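Bench notebook, November. Dish loading by remote control, both arms

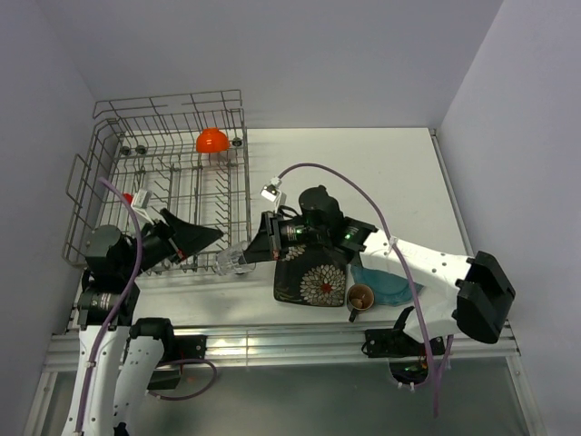
Someone at Goltex wrote in to say the handover is a waste of time and the right arm should put the glass in the rack by itself, like any sensible person would.

Fair, except the right arm runs out of reach before the back rows, and I am not moving the base again. It took all morning last time. Handover stays until the Hamel people send the longer link.

Notes from the session. 305 episodes in the set before lunch, 4 thrown out. Two of those were me sneezing on the leader handles. The follower copies a sneeze with great fidelity.

Glass passes are still the worst. Ribs help the grip, but the left jaw wants to close while the right one is still holding on, and then we have a tug of war at full motor current. What works for me: stop the right arm dead, bring the left one in slowly, close, count to two, open the right. If you skip the count the policy learns to skip it as well — see the Prilthorpe batch, which dropped everything it was given.

Bowls are easy. Upside down, between the tines, go home. Please vary where in the rack they end up, as I have apparently taught it that only one slot exists.

Left wrist drifts after up to 4 hours of use. Re-zero after tea.

Angate config saved as 1468, old one kept in case I regret it. Still to do: plates, cups with something dried on in the bottom, and a second operator who has not picked up my habits.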